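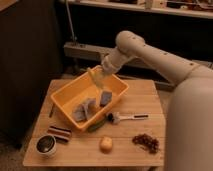 # Doing up the place before you sell: questions we keep getting

Prikden is a small firm that helps people get their homes ready for sale. We don't sell houses and we don't lend money, which leaves us free to talk people out of things. These answers were put together by Solange Conceição and updated in September, after a summer of very similar phone calls.

### Will a new kitchen pay for itself?

Seldom, if you're fitting it in order to leave it. Buyers have firm views about kitchens, and the chances of theirs matching yours are poor. If the cupboards are sound, paint the doors, change the handles and replace the worktop if it has a burn the shape of a saucepan. If the cupboards are falling off the wall, that's a repair and you should do it.

### What about the bathroom?

Regrout, reseal, and fix the tap. A new bath panel costs very little and people notice it, mostly because the old one was cracked. Leave an avocado suite alone unless it's damaged. Some buyers now ask for them, and we've stopped arguing.

### We have £2,000 and no more. Where does it go?

In this order, stopping when the money does:

1. Anything that leaks.
2. The front door, the path to it and whatever is growing over both.
3. Hall, stairs and landing, painted one pale colour.
4. Light fittings, or at least working bulbs in the ones you have.
5. Carpets, cleaned. Replace only the one the dog preferred.

Most people get as far as the third.

### Does the loft conversion count as a bedroom?

Only if it was signed off as one. You'll need the building regulations completion certificate, and the buyer's solicitor will ask for it at the least convenient moment available. If you haven't got it, ring the council before you put the house on the market. A loft with a bed in it and no paperwork is a loft with a bed in it.

### Should we knock through?

You've lived with that wall for years. Let the next people have their row about it.

The exception is a stud wall somebody put up badly to make a box room nobody can stand up in. Get a builder to confirm it holds nothing up, and get that in writing.

### My neighbour says a conservatory added a fortune to hers.

She may be right. She may also have sold in a year when a garden shed added a fortune. Conservatories that are too hot in summer and too cold in winter tend to be viewed as a place to keep the ironing board, and priced to match.

### How long should we allow?

For paint, repairs and a proper clear-out in an ordinary three-bedroom house, 15 working days if you hire people and they turn up. If you're doing it yourselves in the evenings, start in spring for an autumn sale. The clear-out takes longer than the painting, every time. Old letters are the usual cause.

### Which colour?

Off-white. We can recommend others if you like, but you'll come back to off-white.

### Do you use particular tradespeople?

We keep a short list. Brustum do our plastering and small building jobs, and Stastach handle windows and external doors. For clearance and removals it's normally Frota, who will take a piano down a flight of stairs but would like to be told about it first. You're welcome to use your own people, and we take no commission either way.

### Is it worth improving the energy rating?

The cheap parts are. Loft insulation, draught strips and a jacket on the hot water tank are all quick. Get them done before the assessor visits, as a surprising number of sellers do it the week after. New windows are a larger decision – worth it if the old ones are rotten, hard to justify if they're merely dull.

### What do you charge?

The first visit lasts an hour and is free. After that we charge a fixed fee for a written plan, agreed before we start and the same whether we tell you to do seven things or none. "None" has happened. The client was rather put out.

### Can I ring you?

Yes, until 5 p.m. After that you'll get the machine, and Solange will call back the next working day, probably while you're up a ladder.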